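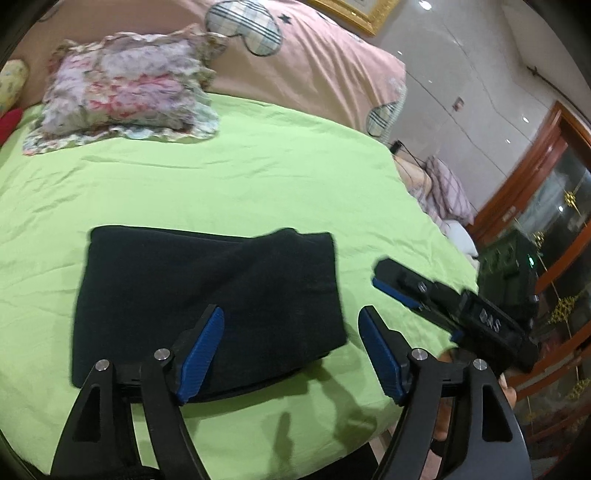
Storing Records and Tapes at Home

Stand LPs upright, spine out, with a divider every 37 discs. A stack laid flat puts its full weight on the bottom sleeve and can warp the disc inside.

Replace paper inner sleeves with polyethylene ones. Older folk and powwow pressings often came in unlined paper, which sheds dust into the groove.

Rewind cassettes fully before shelving and store them on edge, at least 2 feet from any loudspeaker.

Brush each side before play: two turns of the platter, light pressure, then lift the brush outward.

Copy home-recorded tapes first. Commercial releases can usually be found again. Write the artist, the place and the recording date in the file name.

Updated August 2020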